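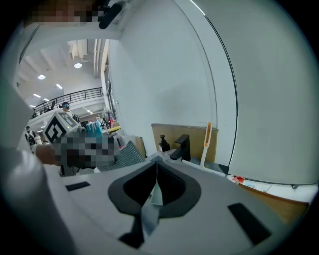

Progress report, October 2025
Hand-held gripper comparison, Warnton site
Prepared for the Setiawan equipment fund

1. Work in this period

Testing compared two finger designs on the hand-held grippers: the Steltcombe finger with the flat pad, and the Culby finger with the softer, slightly curved pad. Both fit the same gripper body and are tracked with the same marker cubes, so recordings from the two can be compared directly. The plan calls for 4,000 recorded episodes. The first 1,000 are complete, all on kitchen tasks.

2. Results so far

Of the completed episodes, 335 were rejected on review. The main cause was loss of marker tracking when one cube passed behind the other during two-handed work. Dropped objects came second – mostly thin handles that rolled between the fingers. The Culby finger held round handles better. The Steltcombe finger was easier to place on flat lids and foil, and its pads showed less wear.

Finger changes take 8 minutes per pair, including the check of the opening width. This is longer than planned and limits how often the two designs can be swapped within a session.

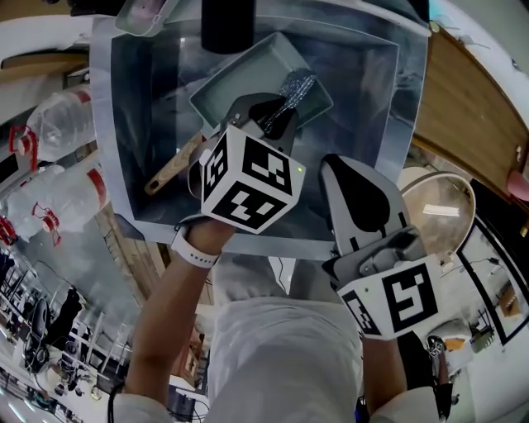 Will the rejected episodes be recorded again?
They will be repeated at the end of the kitchen series, within the existing budget.

3. Next period

Work will continue with the remaining kitchen tasks, then move to folding cloth and packing small boxes. A revised cube mount, set farther from the wrist, is being drawn up to reduce tracking loss. One spare set of Culby pads is needed before the cloth tasks start – the order has been placed and is covered by the parts line.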